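About Taswood

Taswood supplies valves, seals and pressure fittings for small satellite propulsion systems. The company was formed by engineers from two test stands who wanted shorter lead times on low-volume parts. 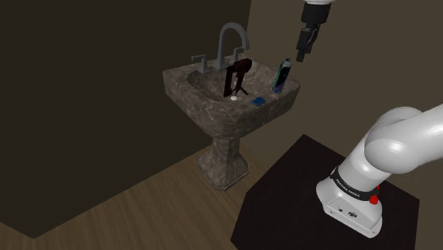 KORKBRIDGE, February

Taswood has moved machining and leak testing into a single building at Korkbridge. The site has 16 test cells, two of them rated for cryogenic work. Each valve is cycled 1,000 times before shipment, and the test record goes out with the part.

Our main product line is Gunawan, a family of latching valves for cold gas and xenon thrusters. Gunawan valves hold position without power — a drive pulse is needed only to change state. Almost 300 have been delivered to satellite builders and university teams.

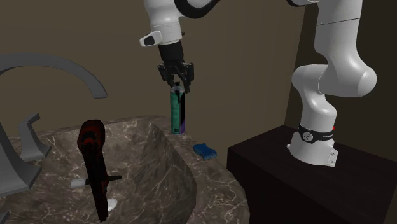
Robot arm and gripper over a marble sink

Trerkutano is our fill-and-drain coupling, used on the launch pad to load propellant. It is sold with a ground-side half and a flight-side half, matched and serialized as a set. Replacement seals are kept in stock.

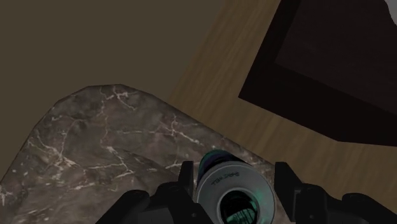

Working With Us

Send an interface drawing, the working fluid and the maximum expected pressure. Quotes include a test plan.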